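3.2 Rooms as they are remembered

We came to the question of tiled rooms by a roundabout path. When Violeta Ulloa began collecting accounts of shared dining halls in the town of Clenton, she meant to ask about food. People were happy to talk about soup and bread, of course, but they kept drifting back to the rooms themselves - the chill of the walls in November, the way a dropped spoon seemed to ring on for a good long while. By the end of the first round we had 82 interviews, and in almost all of them the speaker had described a wall or a floor before getting to a single meal.

It seemed only fair to follow where they led. In the second round we asked each person to tell us about one room they had eaten in before the age of twelve, and to take as long over it as they pleased. Some took a whole afternoon. Ruby-Lee Kereama, who did most of the transcribing, sorted the answers into 1,216 separate remarks, and we are still grateful to her for the patience this must have called for. Remarks on furniture were the most common. Tables came up far more often than chairs, and a dark table was nearly always remembered as larger than a pale one.

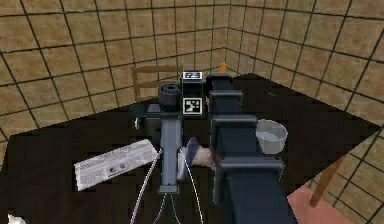
3.3 Walls and the feeling of size

Our second group of remarks has to do with how big a room felt. Here we lean on the earlier work of Tipene Hollis, who argued that people judge the size of a remembered room by whatever in it repeats. Floorboards will do, or ceiling beams, but square tiles serve best of all, as a child can count them while waiting for the grown-ups to finish talking. Several of our speakers told us they had done just that. One woman from Rakena could still give the number of tiles from the door to the corner (it was 123, she said, and she would not hear otherwise).

Figure 2. A tiled interior with two walls meeting at a corner and a pinkish-red floor. 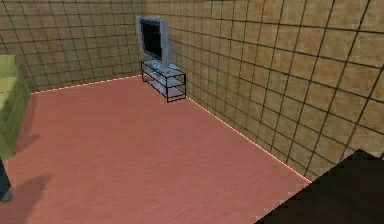
Speakers who had counted gave smaller and steadier estimates of their rooms than speakers who had not. We asked everyone to repeat the estimate some weeks later, over tea where that could be managed, and the counters hardly moved. The others wandered a good deal, and usually upward. Brodie McKinnon has suggested to us that the counting matters less than the boredom behind it, and we think there may be something in this. A bored child looks at a wall for a very long time.

Color was a harder matter. Tan, cream and brown tiles were often run together in the telling, even by brothers and sisters who had grown up in the same house. Floors fared better. A red or pink floor was seldom mistaken for anything else, and two cousins from Hirnska, interviewed apart, used the very same word for theirs, "salmon," which made us smile when we laid the pages side by side.

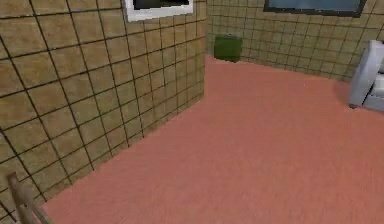 Windows, to our surprise, were mentioned late or left out. Clem Rutherford went back to the recordings to see whether we had simply failed to ask, and found that we had asked plainly enough, but that most speakers placed the window only after they had placed themselves at the table. Those who had sat facing it spoke of the weather and the street. Those who had sat with their backs to it spoke of the people across from them, and it is to these remarks about company that we turn in the next section.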